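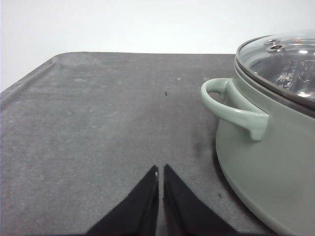
Is it worth paying extra for a slow cooker when you already own a decent big pot?

For most households I'd say save your money, at least until you've tried a winter of doing it the old way with a low oven and a lid that fits.

I should say where I'm coming from. I have owned two slow cookers. The first was a Pinto, bought in a sale, and it went to the charity shop after a couple of years with the instruction booklet still in its plastic. The second was a present and I felt bad enough about the first one to use it properly. I kept notes. Between December and the spring I cooked 19 meals in it, and I'd happily eat four of them again.

The claims made for these things bother me more than the things themselves. Take the one about cheap cuts. Shin of beef goes soft if you cook it gently for long enough, and it doesn't care what is doing the heating. I've had it fall apart in the oven at a low setting in three and a half hours, with a proper brown top on the sauce. The slow cooker took all day and gave me something grey sitting in a lot of thin liquid. You can brown the meat first in a frying pan, and reduce the sauce afterwards in another pan, and then you have three things to wash and I'd like to know what was saved.

Then there's the electricity. My friend Kwesi Asamoah is firmly on the other side of this and sent me a long message about running costs. He's right that a slow cooker draws very little compared with an oven. I don't dispute it. But he was comparing one stew with one stew, and I hardly ever put the oven on for a single dish. If the stew is in, there's a tray of roots underneath it and probably a rice pudding on the bottom shelf. He says I'm making the pudding up to win the argument. I'm not, though I admit it isn't every time.

The shop at Jarstead had a new Elum model on display last month, with an app. You can change the setting from the bus. I stood there trying to think of a day when I'd have wanted to do that and couldn't come up with one. It was marked down by £51 from a price I don't believe anybody was ever charged. The card next to it promised "up to" 2 weeks of meals planned for you, and I have learned to read "up to" as including none.

Where I will give ground:

- If you're out of the house from seven until six, leaving a slow cooker on is a good deal less worrying than leaving an oven on.
- If your oven is unreliable or you haven't got one, buy the plainest slow cooker in the shop and ignore everything I've said.
- Dried beans come out well, but kidney beans must be boiled hard for ten minutes on the hob first. Some of the recipe booklets are very quiet about that.

What I don't accept is the idea that a person with a heavy pot and a working oven is missing out. The pot will do soup, bread, a chicken, jam at a push. It has no timer to go wrong and it'll still be here when the app has been switched off.

Kwesi has offered to cook me his lamb to change my mind. I've said yes, obviously, and I'll write it up if it's any good — he wants it noted that he doesn't brown the meat first.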